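This site uses cookies to improve your experience. Accept all | Manage preferences

Handling rules for soft and waxy items. Speaker notes, Sylvie Landry, Metness, April

Start with scope. The Tarell rule set covers two-finger grippers handling household goods. Section 4 is the one people skip: items that shed material onto the fingers.

Rule 4.1, contact on the short ends where the item allows it. Leaves the top face clear for inspection. Mention the Fraser objection (long bars flex) and move on.

Rule 4.2, inspect both fingers every 15 cycles. Wipe if any residue is visible.
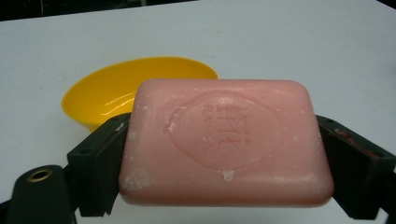 Soap bar held end to end. Note the reddish-brown mark near the top of the right finger.

Pause on the slide. Under 4.2 a mark like this is logged, then wiped. It does not stop the run. Pale flecks on the bar go under item condition, a separate column. Drusia merged the two columns last year and we had to re-sort 127 entries.

Rule 4.3, closing force. Set per item class, never by eye. Read out the table for class 9 only.

Ask for questions on 4.2 before going to section 5. If short of time, drop the Fraser point.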